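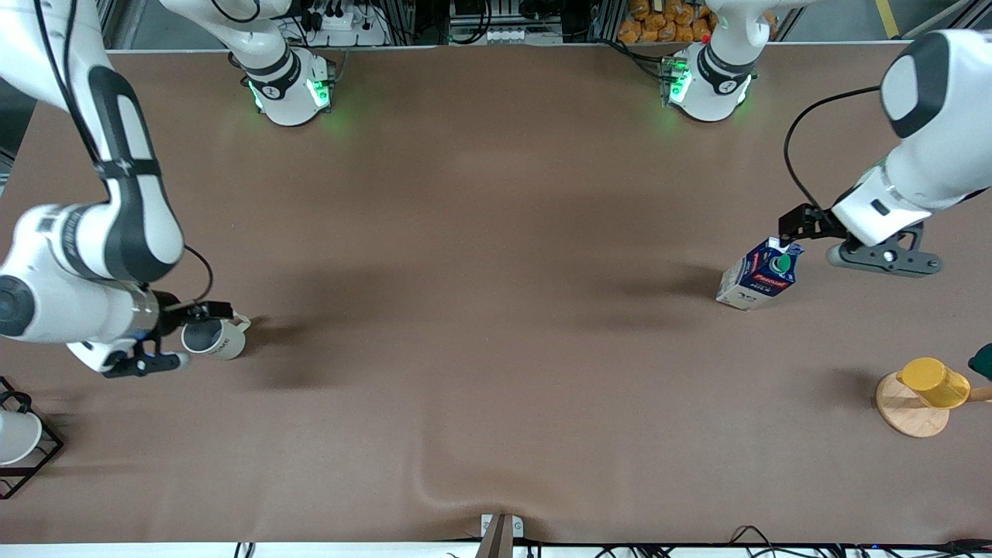

Lindwood is a footwear manufacturer and retailer based in Benden. It makes walking shoes, school shoes, work boots and a small range of trainers, most of which are sold under its own name. The company began as a repair business and moved into manufacturing after taking over the premises of a neighbouring slipper maker. It is best known for the Tostov, a low-cut canvas and suede trainer that has remained on sale with few changes since its introduction.

History

The business started as a heel bar near Benden market, mending shoes and cutting keys. Its owners bought their first stitching machines second-hand and used them to make plain black school shoes, which were sold over the repair counter. Demand was seasonal, with most sales falling in late summer, and for several years repairs continued to bring in more money than new shoes.

The move to the former slipper works gave the company room for a cutting floor, a lasting room and a warehouse. Work boots were added to the range soon afterwards and were supplied mainly to local builders and dairy farms. A mail-order catalogue followed, printed twice a year, with a foot outline on the back page that customers could use to check their size. The catalogue was withdrawn when the company opened its website, though the foot outline can still be downloaded and printed.

Lindwood bought Srour, a smaller maker of leather sandals, when that firm's owners retired. Sandals were made at the Srour workshop for a time before production was moved to Benden. The Srour name was kept and appears on the summer range.

Products

The range is divided into walking, school, work and casual footwear. Walking shoes are offered in three widths, and school shoes in half sizes up to an adult 8. Work boots are sold with or without a protective toecap. Most leather styles have stitched soles and can be resoled by the company. The trainers have cemented soles and are not accepted for resoling.

Spare laces, insoles and buckles are sold separately. Buckles from older Srour sandals are not always the same size as those on current pairs, and the company asks for the old buckle to be sent in when a replacement is ordered.

Tostov

The Tostov was designed as an indoor court shoe for school and club badminton. It has a flat gum rubber sole, a canvas upper and suede panels at the toe and heel. The first version was sold only in white with a navy heel. It marked easily, and a grey version was brought out the following year.

Sales to badminton players were modest. The shoe became more popular as everyday wear, particularly among students, and the company added further colours and a version with a thicker insole. The original lacing pattern, with a single offset eyelet at the top, has been kept throughout. Early pairs had a woven tongue label, later replaced by a printed one, and collectors use this difference to date them.

A limited edition of 631 pairs went on sale on 17/08/2023. It used undyed canvas with dark green suede and came in a plain card box with a spare set of laces. Pairs were sold through the Benden shop and the website, with a limit of one pair for each customer. The shop opened an hour early for the release. Adult sizes 3 and 9 sold out first. Some customers complained that website orders were confirmed and later cancelled, and the company refunded those orders in full. The colours were not repeated, but the green suede was later used for the heel panel of a standard model.

Shops and distribution

The company's main shop is beside the factory and includes a repair counter and a room for slightly imperfect pairs, which are sold at reduced prices. There are smaller branches in nearby towns. Independent shoe shops also stock the school and walking ranges, but the Tostov is sold only by Lindwood itself.

An annual clearance sale is held in January, mainly of winter boots and discontinued colours. Shoes bought in the sale can be exchanged for another size if one is available, but are not refunded unless faulty.

Repairs

Repairs are carried out in Benden. Shoes can be handed in at any branch or sent by post, and a resoling normally takes about three weeks. The company repairs other makers' leather shoes at the main shop only.

See also

Court shoe
Gum rubber
Shoe sizes
Goodyear welt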